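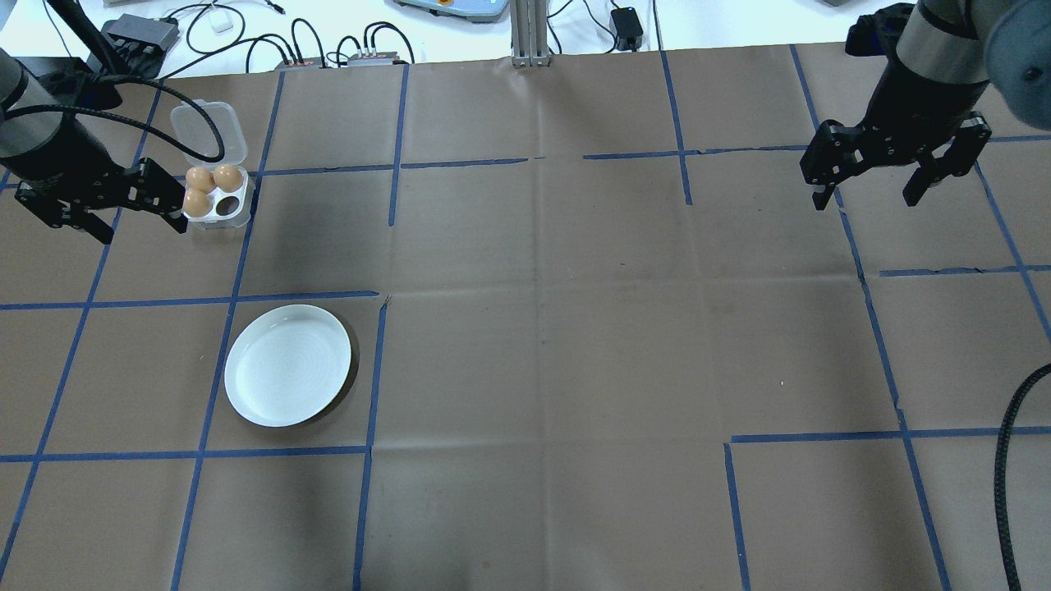 Irov Pinto two-arm bench kit: review after a gripper fault

Posted January 4, 2022 by Prakash Panicker

I bought the Pinto in the fall to try small pick-and-place jobs with food items. It is sold as a pair of arms with parallel-jaw grippers, a control box and the Fanine software. I have put 1,516 cycles on it so far. Most of them were fine. One type of failure was not, and it takes up most of this review.

Setup

Setup took me an afternoon. The arms bolt down easily and the calibration routine is clear. I cover the bench with brown kraft paper and mark off cells with blue painter's tape, so I can put the plate and the egg carton back in the same places between runs. The tape doesn't have to be perfect. Mine isn't, and the arms don't use it for anything.

The test is simple. An arm takes an egg from a small clear carton with four cells and sets it on a white ceramic plate. Eggs are a good test of grip force and they are cheap.

What went wrong

At cycle 1,204 the left gripper closed on an egg, held it normally, and then kept closing. The shell gave way over the plate. The Fanine screen showed the force limit as active the whole time. I pressed stop and the arm stopped, but the jaws stayed shut until I cut power to the left side.

I cleaned up, restarted and ran the test again with no trouble for two days. Then it happened again, this time with the gripper still over the carton. In all I have had four of these, every one on the left arm.

The logs show the same thing each time. The force reading freezes at its last value and the controller goes on closing because it believes it has not reached the limit. There is no timeout on a frozen reading. A loose sensor connector would explain the freeze. It does not explain why the software accepts it.

A crushed egg is only a mess. A fingertip would be a different matter, and the manual says you may reset parts by hand while the arms are paused. I no longer do that. I park both arms with the grippers open and switch off the motor supply before I reach in.

Support

I wrote to Irov and got a reply from Subbarao Salian in their service group. He asked for the logs, agreed the reading was frozen, and sent a new wrist cable for the left arm. It took 14 days to arrive. Since fitting it I have not had the fault, but I have only run a few hundred cycles. He said a software change that stops the gripper on a stale reading is planned for February. I would have liked to see a notice to other owners in the meantime.

Other points

The cables are thick and stiff. The one on the left loops over the arm and needs watching when you change the working area.

Stop works well for arm motion. It should also release the jaws, or at least offer the choice.

Repeatability is good. Eggs went where I told them to go.

Compared with the Illudus

I used an Illudus pair at my last job. It was slower and the software was worse, but it dropped to a safe state when a sensor went quiet. The Pinto costs $3,273 as I bought it, less than the Illudus did, and moves better.

Rating

Three out of five. If you already own one, check the wrist connector on both arms and look through your logs for a force value that stays flat while the jaws are moving. If you are thinking of buying, wait for the February update. I'll add a note here once I have run it.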